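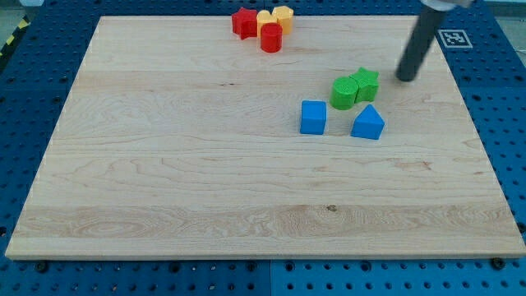

radiodial_pete
I want to talk about the sound of the broadcasts this season, and I'm starting a new thread for it so the roster one can stay on topic. I've watched maybe 70 games so far between basketball and hockey on the Huvia package, and the crowd noise is so far down in the mix that you'd think they were playing in a library. My dad's old radio used to give you more atmosphere. I do most of my listening from the basement while I mess with hobby stuff (pale maple board with a little dark knot in it, red plastic star sitting on top, very serious work), so I'm hearing the game way more than I'm seeing it. And from down there I can't tell a three at the buzzer from a free throw in the second quarter. Is it just my setup or has anybody else noticed?
Posted 12/03/2024

sixthwoman
Not your setup. I noticed it during the Drondcombe game, the overtime one. The place was jumping on my screen, people hugging strangers, and what came out of the speakers was two guys in a booth talking about travel schedules. I actually turned it up and then the ad break nearly took my head off.

blueline_gus
Gonna disagree with you both. I like it lower! For years I couldn't make out the play-by-play over some guy with a cowbell sitting right under the microphone. If you want crowd noise, buy a ticket. I want to know who has the puck.

radiodial_pete
Gus, the cowbell guy is part of the sport and I won't hear a word against him. But seriously, that's one bad mic. You move the mic. You don't turn down the whole building.

blueline_gus
You ever try to get a bell out of a hockey mix? It gets in everything.

ottoman_empire
What are you all listening on? Because I had the same complaint, and then I found out my soundbar was set to some "clear voice" thing that squashes everything except the announcers. It's an Ukomer, the cheap one, and it ships with that switched on. Turned it off and the crowd came back, maybe not all the way, but enough. Check your menus before you go yelling at Huvia.

sixthwoman
Mine's just the TV speakers, no soundbar. I went through the menus after reading this and found a voice setting too, but it was already off. So that's not it for me.

radiodial_pete
Same, I've got a plain old stereo receiver down there and nothing fancy turned on. I did try the game on my phone with headphones last night and it was the same thing, quiet as church. Then I put on the Valdovinos stream (the local one, where they only do the home games) and wow. Sneakers, the bench yelling, the organ. Same arena, totally different evening.

postgamepretzel
Valdovinos has always been good at this. They're a small crew and I think they just leave the building mics open and hope. You do hear some language once in a while, which my kids enjoy a lot more than I do.

blueline_gus
And that's why the big package turns it down. One bad word at 7:30 and somebody's writing a letter.

sixthwoman
Okay but there's a delay for that, isn't there? Don't they have a few seconds to catch it?

postgamepretzel
On the national games, I'd think so. No idea what the regional ones do.

half_court_hal
I'll be the grump. I've paid for this package for 6 seasons, it's almost 300 bucks now, and the sound has been different every single year. Two seasons back it was all crowd and you couldn't hear the refs. Last year they put mics on the rims and every made basket sounded like a car wreck. Now this. I'd take any of them if they would just pick one and stay there.

radiodial_pete
Oh man, the rim mics! I kind of loved those, I'm sorry. My wife thought I was dropping pans.

half_court_hal
You would.

ottoman_empire
I miss them too for what it's worth. Bring them back for the playoffs.

blueline_gus
Absolutely do not.

sixthwoman
What I'd really like is a choice. Let me pick announcers only, arena only, or the regular mix. Gus gets his announcers, Pete gets his cowbell, I get to skip the travel schedule talk. I've seen it done for a few soccer matches, so I know it can work.

blueline_gus
Fine, that one I'd sign.

half_court_hal
They'd charge extra for it.

radiodial_pete
I'm going to send them a note tonight through the feedback form, and I'll ask about the arena-only option while I'm at it. If I hear anything back I'll post it. Based on the last time I wrote them, look for that sometime in April.

postgamepretzel
Put me down for arena only. And ask them about the ad volume too, please, my dog hides behind the couch every time-out.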